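3 March 2021
By Unnur Juhl

Progress report to Ragnarsson: Butomgate local file transfer, second reporting period

Work in this period covered device discovery, the transfer channel and the Android client. Discovery over Bluetooth Low Energy is complete. A phone with the screen on now finds a nearby receiver in 700 ms at the median, down from the October build. Discovery with the screen off is still unreliable on handsets that restrict background scanning, and we have not found a fix that works on all of them.

The transfer channel moved from Bluetooth to Wi-Fi Direct after the handshake. In the Stoltton office we ran 600 transfers of a 400 MB test file between mixed pairs of phones. Of these, 352 finished without a retry. Most of the retries came from one cause: the sender dropped its existing Wi-Fi connection before the receiver had confirmed the group. Snædís Dalsgaard has rewritten that step, and the full run will be repeated with build 14.

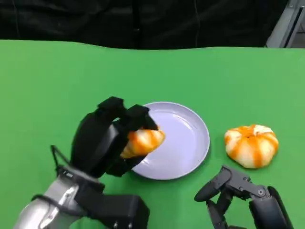

Striped orange-and-white object held just above the edge of a lavender plate, a matching one on the green tabletop.

The Android client has a new share sheet entry and a visibility setting with two values, contacts and everyone. Contact matching uses hashed phone numbers. The security review by Flostico raised one open point on the length of the hash prefix, and we expect to close it next period.

Spending is within the approved budget. The desktop client starts four weeks later than planned, as the retry work took the same developer. We ask Ragnarsson to approve moving that milestone. No change to the final delivery date is requested.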